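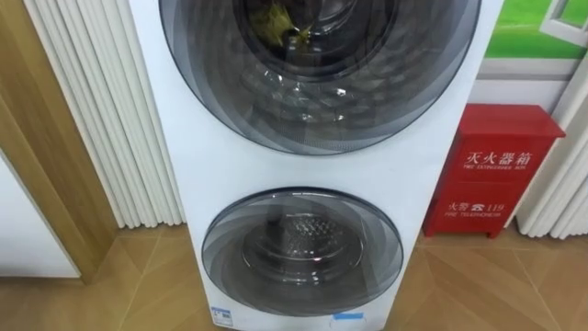 상하 2드럼 일체형 세탁기. 상부 드럼에 의류 또는 천으로 보이는 황록색 물체가 들어 있다.

켈우드 공유작업장, 세탁물 이송 로봇 ‘우터(Uter)’ 설계 자료 공개
상하 2드럼 세탁기의 두 투입구를 단일 승강축으로 대응, 도면·제어 코드·시험 기록 포함

[덤스소프, 2023. 3. 16.] 덤스소프(Dumusthorpe) 소재 공유작업장 켈우드(Kellwood)는 세탁기 드럼에서 세탁물을 꺼내 바구니로 옮기는 자작 로봇 우터의 설계 자료 일체를 공개한다고 밝혔다. 공개 대상은 기구 도면, 배선도, 부품 목록, 제어 코드, 단계별 시험 기록이다. 작업장 회원이 아니어도 내려받아 제작하거나 수정할 수 있다.

우터는 작업장 회원 후삼 하르브(Hussam Harb)와 마르완 살리바(Marwan Saliba)가 설계했다. 하르브가 기구부와 그리퍼를, 살리바가 제어와 인식을 맡았다. 구동기 드라이버 기판은 부품 업체 데게파(Degefa)가 제공했으며, 나머지 부품은 제작자가 직접 구입하거나 작업장 장비로 가공했다.

개발 대상 기종

우터의 대상은 드럼 두 개가 위아래로 놓인 전면 투입식 세탁기다. 이 형식은 한 캐비닛에 원형 도어가 수직으로 배치되며, 하부 도어가 상부보다 작다. 고정된 높이의 로봇 팔로는 두 투입구에 같은 자세로 접근하기 어렵다. 상부에 맞춰 어깨 관절을 올리면 하부 드럼에서 팔꿈치가 바닥 쪽으로 꺾이고, 하부에 맞추면 상부 드럼의 안쪽 벽까지 손끝이 닿지 않는다.

초기 설계에서는 팔의 링크를 늘려 이를 해결하려 했다. 그러나 링크가 길어지면서 손목부 처짐이 커졌고, 작은 하부 도어를 통과할 때 전완이 도어 테두리에 닿는 문제가 반복되었다. 두 사람은 링크를 원래 길이로 되돌리고 팔 전체를 올리고 내리는 승강축을 추가했다. 공개되는 것은 이 구조를 적용한 3차 시제품이다.

기구 구성

팔은 6축이며 승강축 캐리지에 고정된다. 승강 행정은 367mm다. 구동은 볼스크루 방식이고, 전원이 차단되면 브레이크가 캐리지를 현재 높이에 고정한다. 벨트 구동도 검토했으나 정전 시 하강을 막는 장치를 별도로 두어야 해 채택하지 않았다.

베이스는 알루미늄 프로파일 프레임에 잠금 캐스터를 단 구조다. 캐스터만으로는 팔을 뻗었을 때 프레임이 조금씩 밀렸다. 현재는 작업 위치에서 고무 받침을 내려 하중을 옮긴다. 받침 높이는 나사로 조절하며, 목재 마루와 같이 표면이 눌리기 쉬운 바닥에서는 넓은 받침판을 쓰도록 도면에 표기했다.

그리퍼는 손가락 4개로 구성된다. 손가락 끝은 실리콘으로 성형했고 금속 부품이 외부로 드러나지 않는다. 드럼 내벽에 돌출 무늬가 있는 기종에서는 손가락 끝이 무늬 사이에 걸릴 수 있어 끝단을 둥글게 처리하고 옆면의 요철을 없앴다. 성형 틀은 작업장의 3D 프린터로 출력할 수 있으며 출력 방향과 이형 순서를 문서에 포함했다.

인식 및 제어

도어 중심은 손목에 장착한 깊이 카메라로 찾는다. 도어 유리는 어두운 색이 많고 주변 조명을 반사해 깊이값이 불안정하다. 우터의 소프트웨어는 유리 영역의 깊이값을 버리고 흰색 캐비닛과 도어 외곽의 경계에 원을 맞춘 뒤, 캐비닛 전면의 평면값으로 거리를 계산한다. 캐비닛 색이 어두우면 경계 검출률이 떨어지므로 도어 위치를 수동으로 지정하는 기능을 별도로 제공한다.

닫힌 도어의 유리를 통해 내용물을 판별하는 기능은 넣지 않았다. 반사광과 직물의 구분이 안정적이지 않았기 때문이다. 내용물 확인은 도어가 열린 뒤에 이루어진다. 손목 카메라가 드럼 내부를 촬영하고, 금속면과 구별되는 영역을 파지 후보로 등록한다. 후보가 없으면 그리퍼를 내벽을 따라 저속으로 한 바퀴 이동시켜 접촉력을 확인한 다음 작업을 종료한다.

파지 후에는 곧바로 팔을 빼지 않는다. 세탁물이 서로 엉켜 있으면 인출 하중이 커지며, 그대로 당길 경우 도어 패킹이 손상될 수 있다. 제어기는 손목 힘 센서의 값이 설정 한계를 넘으면 그리퍼를 풀고 다른 지점을 다시 잡는다. 재시도 횟수와 힘 한계는 설정 파일에서 변경할 수 있다.

현재 버전은 도어를 직접 열지 않는다. 손잡이 형상과 잠금 해제 시점이 기종마다 달라 사용자가 도어를 연 상태에서 작업을 시작하도록 했다. 살리바는 “도어 개방까지 묶어 공개하려면 시험할 기종이 더 필요했다. 개방 동작을 제외하고 인출과 이송만으로 범위를 정했다”고 설명했다.

설치 조건

세탁기 옆의 고정물은 설치 전에 충돌 모델로 등록해야 한다. 기둥형 라디에이터, 문틀, 소화기함처럼 벽을 따라 놓인 물체가 대표적이다. 특히 소화기함은 로봇이 정지한 상태에서도 사람이 바로 접근할 수 있어야 하므로, 베이스와 바구니를 그 앞에 두지 않도록 설치 문서에 명시했다. 충돌 모델은 직육면체와 원기둥의 조합으로 입력하며, 치수를 적는 양식은 배포 자료에 들어 있다.

비상정지 스위치는 베이스와 유선 조작기에 각각 설치한다. 두 스위치는 소프트웨어를 거치지 않고 구동 전원을 차단한다. 운전 중에는 성인이 조작기를 소지해야 하며, 무인 운전은 지원하지 않는다. 젖은 세탁물에서 떨어지는 물에 대비해 손목 아래쪽에 배수 홈이 있는 덮개를 씌우지만, 방수 등급 시험은 실시하지 않았다.

하르브는 “승강축을 넣으면서 프레임이 무거워졌고 혼자 계단으로 옮기기는 어렵다. 대신 상부와 하부에서 같은 팔 동작을 쓸 수 있어 조정 시간이 줄었다”고 말했다.

알려진 제한 사항

양말과 같은 소형 세탁물이 드럼 앞쪽 패킹 안에 끼어 있으면 검출하지 못하는 경우가 있다. 끈이 달린 의류는 손가락 사이에 감길 수 있어 사용자가 먼저 꺼내야 한다. 이불은 대상에서 제외된다. 승강축 캐리지의 케이블은 반복 굽힘을 받으므로 정기적으로 피복을 점검해야 하며, 점검 위치는 배선도에 표시되어 있다.

배포 및 후속 일정

자료는 켈우드 작업장의 공개 저장소에서 배포한다. 기구 도면은 편집 가능한 원본과 출력용 파일로 나누어 제공하고, 제어 코드는 시뮬레이션 환경과 함께 수록한다. 부품 목록에는 대체 가능한 부품과 변경 시 다시 조정해야 할 항목을 적었다. 데게파의 드라이버 기판을 사용하지 않는 경우에는 통신 계층을 교체해야 하며, 해당 인터페이스 명세도 포함된다.

켈우드는 4월 중 작업장에서 조립 실습을 연다. 실습 범위는 승강축 정렬, 그리퍼 성형, 힘 한계 설정이다. 참가자는 보안경과 발가락을 덮는 신발을 착용해야 한다. 신청은 작업장 안내 창구에서 받는다.

켈우드 공유작업장 개요

켈우드는 덤스소프에 있는 회원제 공유작업장이다. 금속 가공, 목공, 전자 조립 공간을 운영하며 회원 제작물의 설계 자료 공개를 지원한다.

문의: 켈우드 공유작업장 우터 프로젝트 담당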